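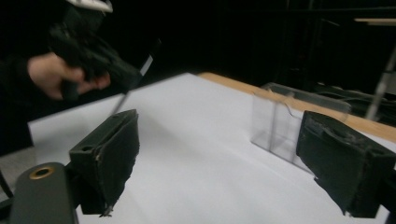 Czesław Głowacki keeps his spare finger pads in an old tea tin, and he will tell you, if you give him a moment and preferably a biscuit, that you can learn most of what you need to know about a gripper by looking at the last inch of it. He looks after the hand-held grippers at Stillance, where people pick things up and put them down all day so that an arm can later be taught to do the same. Fingers start out square and smooth. After a good spell of service they look like the pair reaching over the white table, with pale scuffs across the top of the right-hand one, a ragged lower edge, and a thin strand hanging from the corner of its partner. Czesław is fond of that strand, in the way a gardener might be fond of a slug he has finally caught.

"People want to pull it," he told me. "Please don't pull it. Snip it, write it down, and then come and see me."

Writing it down matters a great deal to him. Each tool has a page in a blue ledger, and on it goes every snip, every new pad and every tightened screw. The Lorora, his oldest gripper, has filled its page and most of another, and its first set of fingers lasted 3,000 closings before he would part with them. The second set managed only 289, thanks to a batch of pads he still can't mention without sighing, and he went back to the old supplier that same week.

I visited on a Wednesday in May and found him halfway through his morning round, which takes about 90 minutes if the kettle is left alone. He begins with the fingers, closing them very slowly against a strip of white card and holding the lot up to the window to see whether any light comes through where it shouldn't. Then he opens them again and feels for play with his thumb, rocking each block from side to side – a tiny click is enough to send a tool to the bench. Bushings get a wipe with a dry cloth and no oil at all, a point on which he and the makers of the Rocha, his newest tool, have exchanged several long and very polite letters.

Then comes the part he likes best, the trying out. A clear box with a flip-up lid is a favourite for this, he says, and a proper nuisance too, because a thin lid asks for a gentle touch and a worn finger will skate along the edge of it. He works the lid up and down, up and down, listening as much as looking. If the finger slips twice he changes both pads, never one, so that they wear together like a good pair of shoes.

He came to all this from mending sewing machines, and there are still 44 bobbins in the drawer under his bench, which he uses for winding up spare cable. The larger Urora gripper was waiting there for a new screw when I left, and he had gone to look for his glasses.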